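Chapter 4
Friction and Grip

Before you start
You should already be able to:
draw a force as an arrow and label it in newtons
find the resultant of two forces acting along the same line
explain the difference between mass and weight

By the end of this chapter you will be able to describe what friction is and which way it acts, use the coefficient of friction in simple calculations, and plan an investigation into how two surfaces slide over each other.

4.1 A slope in October

Olico is a furniture warehouse on the edge of the town of Iston. Its loading bay has a short concrete ramp, and for years the crates were pushed down it by hand. One October the ramp was repainted with a smooth grey floor paint. The following week two crates slid from the top of the ramp to the bottom with no one touching them. They had been left on the same spot where crates had always been left.

The crates were no heavier than before and the ramp was no steeper. The only thing that had changed was the surface. Mahsa Mirzaei, the warehouse manager, had the paint stripped from the top half of the ramp and replaced with a coating that had sand mixed into it. The crates stayed where they were put.

Friction is the force that acts between two surfaces in contact when one slides, or tries to slide, over the other. It always acts along the surfaces, and it always opposes the sliding. On the Olico ramp, part of the weight of each crate acts down the slope. Friction acts up the slope. If the friction can be as large as the pull down the slope, the crate stays still. If it can't, the crate moves.

4.2 Two kinds of friction

Put a heavy book on a table and push it gently from the side. It doesn't move. Push a little harder and it still doesn't move. The friction on the book has grown to match your push. This is called static friction.

Keep increasing the push and at some point the book starts to slide. Static friction has an upper limit, called limiting friction, and your push has gone past it. Once the book is moving you will probably notice that you need less force to keep it going than you did to start it. The friction on a moving object is called sliding friction (some books call it kinetic or dynamic friction), and for most pairs of dry surfaces it is smaller than limiting friction.

This matters on the road. A tyre that is rolling without slipping has static friction with the road at the point where it touches. If the wheel locks, the tyre slides, and the smaller sliding friction is all that is left to slow the car. Anti-lock brakes release and reapply the brake many times a second to keep the wheel turning.

4.3 The normal contact force

Friction depends on how hard the two surfaces are pressed together. The force that presses at right angles to the surfaces is called the normal contact force. "Normal" is used here in its mathematical sense and means "at right angles to".

For a box on a level floor, the normal contact force is equal to the weight of the box. In other cases the weight may have nothing to do with it. When you hold a book flat against a wall with your hand, the normal contact force comes from your push. It is horizontal, and the friction that stops the book falling is vertical.

Anything held between two surfaces works in the same way. Each side presses inwards, and friction at both places acts upwards. The two friction forces together balance the weight.
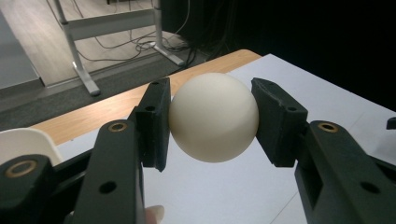
Figure 4.1 A ball held between two pads. Friction acts upwards where each pad meets the ball.

Squeezing harder raises the limiting friction. It doesn't raise the friction that acts, as long as the object is still. An object of weight 2 N held at rest between two surfaces needs a total upward friction of 2 N, however firmly it is squeezed.

4.4 The coefficient of friction

For many dry surfaces, limiting friction is proportional to the normal contact force:

limiting friction = coefficient of friction × normal contact force

The coefficient of friction is written with the Greek letter μ (say "mew"). It is a ratio of two forces, so it has no unit. Its value depends on both surfaces. It makes no sense to talk about the coefficient of friction of rubber alone; you have to say what the rubber is touching.

Worked example
A loaded trolley with its wheels locked stands on a level floor. The normal contact force is 2400 N and the coefficient of friction is 0.5. Find the smallest horizontal force that will bring it to the point of sliding.

limiting friction = 0.5 × 2400 N
= 1200 N

The trolley is on the point of sliding when the push equals 1200 N.

Note that the area of contact does not appear in the equation. A brick resting on its largest face and the same brick standing on its end have nearly the same limiting friction. Many people find this hard to believe, and you will test it in Practical 4B.

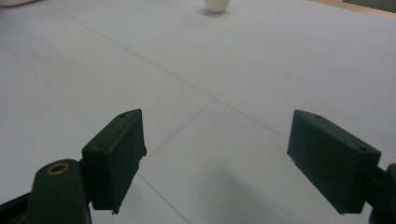 The equation is a good model for hard, dry surfaces. It works less well for soft materials such as rubber, which squash and change shape under load, and it doesn't work at all when there is a layer of liquid between the surfaces. In those cases engineers measure the friction directly.

4.5 Where friction comes from

Even a polished surface is uneven when it is magnified enough. Two surfaces placed together touch only at their highest points, so the true area of contact is a very small part of the area you can see. At these points the materials press together hard and may stick. To make the surfaces slide, these tiny joins have to be broken.

Pressing harder flattens the high points and brings more of them into contact. The true area of contact goes up, and the friction goes up with it.

Practical 4A: Starting and sliding

You will need a wooden block with a hook, a newtonmeter, a set of slotted masses, and a length of bench.

1 Weigh the block with the newtonmeter and record the result.
2 Place the block on the bench and hook on the newtonmeter. Keep it level.
3 Pull slowly. Record the largest reading before the block moves.
4 Keep the block moving at a steady speed and record the reading.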